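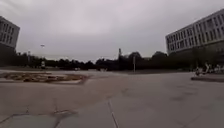 Choosing between two cameras for an outdoor rover

Siham Karaki
I'm fitting a front camera to a small wheeled rover that will run on a paved square between two large buildings. I have a Grotach with a global shutter and a Breltau with a rolling shutter and a wider lens. The Grotach costs 700 more for the pair I'd need. Most of our test days are overcast. Is the wide lens enough, or will I regret the shutter?

Wim Maes
We ran both on the same mast last January. On smooth concrete at walking pace I couldn't tell them apart. Over joint lines and cracks the Breltau picture wobbled and our tracking drifted. Two things to try before you spend the money:
Put rubber mounts under the camera bracket.
Fix the exposure at 5 ms. A big grey sky pulls auto exposure down and the trees and ground floors go nearly black.
If it still drifts after that, buy the Grotach. Tilting the camera down a bit also helps, as you get less sky and more ground.

Tavion Pruitt
Breltau is fine. Mine has been on a lawn robot for ages.

Imani Were
Agree with Wim on exposure. I'd add that parked bikes are hard for either camera at a distance – thin tubes against dark hedges just blur together. We kept a small lidar on for that and used the camera for lane keeping only.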